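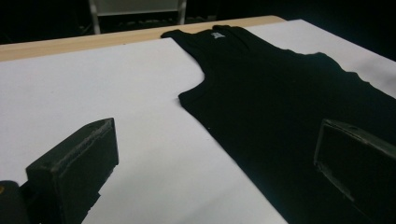 Who's paying for all these think tanks, then?

June 2022
Posted by Trefor Gittins

I had the radio on while I was doing the washing up and there was a man from something called the Bradard Institute explaining why people like me should expect less from the state. Lovely voice. Very calm. He was introduced as "an expert on public spending" and that was it, off he went, seven minutes without a single awkward question.

So I dried my hands and looked them up (I know, I know, I need a hobby). Their website has a page headed Who We Are, with lots of smiling and a paragraph about independence, and no mention at all of where the money comes from. I rang the number at the bottom. A polite young woman told me their supporters "value their privacy". Well, I'm sure they do! I value mine, but then I'm not on the wireless telling 400 families in Stullcombe that their bus subsidy is a luxury.

And it's the broadcasters who annoy me more, if I'm being fair. A think tank is going to think whatever it's been paid to think, you expect that. But a presenter could say "and who funds you?" in about the time it takes to read out the traffic. They manage it perfectly well with the unions. When the bus drivers' rep came on in January he'd barely said good morning before he was being asked whose interests he was there to serve.

I wrote to the station afterwards and got a reply saying they "strive to feature a range of voices". I've been keeping half an ear out since then and the range seems to run from Bradard to a chap who used to work at Bradard and has now set up on his own two streets away.

My old dad used to shout at the television and I swore I'd never turn into him — and here I am, tea towel over my shoulder, shouting at a radio. He'd have loved it.

Anyway, I've written again, and I've asked our councillor whether anyone from Bradard has been in to see her about the buses. More when I hear back.

Comments

Hooman Sadeghi: They had the same man on the lunchtime programme here in Fikamville, nearly word for word. I did email in. No reply yet.

Santoso: Bit harsh on the presenters Trefor, they've had their research staff cut to the bone. Agree about the funding though.

Trefor Gittins: Fair point, but it's only one question!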